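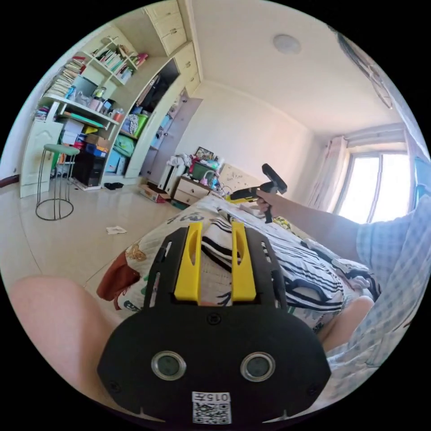 Main bedroom: bed, bedside cabinet and built-in shelving, Flat 16.

Manadley House - Room Safety Checklist
Form 118, bedrooms
Area: main bedroom
Check started: 10.15 am
Checklist layout by Biwott Property Checks

Marks used: OK = no action. ACT = action needed, see comment. WATCH = acceptable now, look again at next visit. N/A = does not apply.

Section A. Floor and walkways

A1. Floor covering sound, no lifted or cracked edges
OK
Comment: Beige tiles. Tapped along the line from the door to the bed and none sounded hollow. Grout is worn near the door but not deep enough to catch a toe.

A2. Floor free of loose items
ACT
Comment: Flattened cardboard box on the floor by the bedside cabinet. Card slides easily on tile and this is where someone would put a foot down getting to the cabinet. Take it out with the recycling. Crumpled tissue in the middle of the floor, put it in the bin. Slippers near the base of the shelving - move them to the side of the bed.

A3. Clear walkway of at least 700 mm from bed to door
WATCH
Comment: Meets the width once the box is gone. The tall stool in front of the white cupboard door needs watching as well. It has thin wire legs which are easy to miss in poor light. Keep it pushed in.

A4. Rugs and mats fixed or non-slip
N/A

Section B. Tall furniture and storage

B1. Tall units fixed to the wall
OK
Comment: The shelving is built in. Pushed at shoulder height and there was no movement. Fixings at the top could not be reached without a ladder.

B2. Heavy items stored low
ACT
Comment: Rows of books and magazines on the upper shelves. Shelves are not bowing, but the heaviest books should come down to the lower compartments. The boxes there could go up in their place if they are light. Last visit's sheet asked for the same thing.

B3. High drawers and shelves reached safely
ACT
Comment: The column of cream drawers goes up towards the ceiling. Do not use the round stool to reach it. A proper step stool with a wide tread and a rubber foot is needed. The Ledine two-step one used in the other flats is suitable and folds flat behind the door. Until then, keep the top drawers for things that are not wanted often.

B4. Doors and drawers close fully
OK
Comment: Wardrobe compartment was open at the time of the check. Rail is firm and hanging clothes are clear of the floor.

B5. Free-standing racks stable
WATCH
Comment: White plastic stand beside the bedside cabinet, with clothing draped over it. Steady enough with a light load. Heavy coats should go on the wardrobe rail.

Section C. Bed and bedside

C1. Bed frame and headboard secure
OK
Comment: Cream headboard, no play when pulled forward. Bolts hand-tight on both sides.

C2. Bedding not trailing on the floor
WATCH
Comment: Rust-brown fabric hangs over the near edge of the bed. Tuck it in or fold it away so that it does not get caught underfoot. Printed bedspread is in fair condition and lies well enough.

C3. Bed surface not used for long-term storage

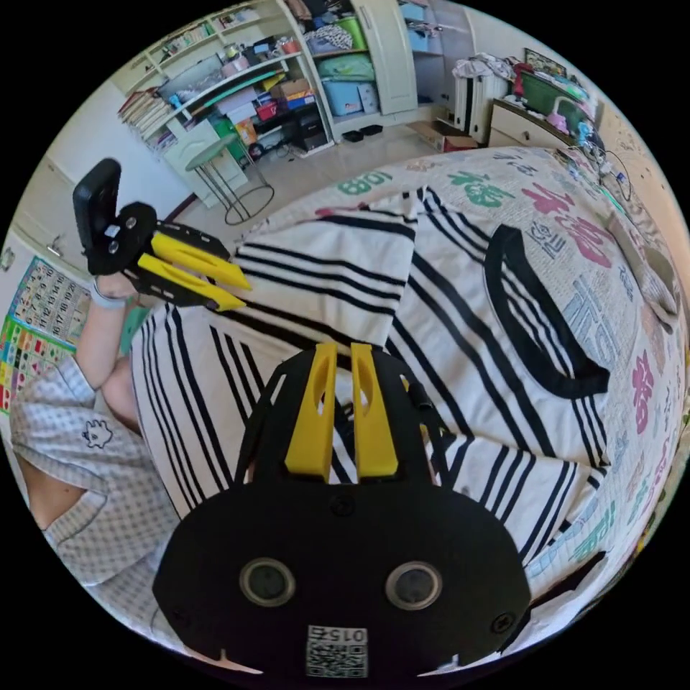 OK
Comment: One striped garment on the bedspread, no piles. Clothes being sorted on the bed is normal use and does not need to be marked down. Mark ACT only where things are left there and the bed cannot be slept in without moving them to the floor.

C4. Bedside cabinet stable and top kept tidy
WATCH
Comment: Small wooden cabinet, two drawers, both run properly. The top holds a green basket, a framed picture and various small items. Put the small items in the basket or the top drawer so there is space for a lamp and a glass of water. Stand the picture towards the back.

Section D. Electrical, heat and air

D1. Extension leads not run under bedding or across the floor
OK
Comment: If an extension is brought in later, check its rating plate before plugging in a heater. Nothing over 3,000 watts in total on one lead, and the lead must be fully unwound.

D2. Smoke alarm within hearing of the bed
OK
Comment: Tested with the door shut. Alarm is in the hallway. Date on the casing is still good.

D3. Window opens and restrictor works
OK
Comment: Handle stiff, wants a little oil.

Actions from this visit
1. Remove cardboard and tissue, move slippers. Same day.
2. Bring heavy books down to lower shelves. Before next visit.
3. Order step stool. Request entered on Seltitis, cost to the Manadley general budget.
4. Oil window handle. Add to the July maintenance list.

Next visit: look at A3, B5, C2 and C4 first. Take the ladder so that the top fixings under B1 can be seen.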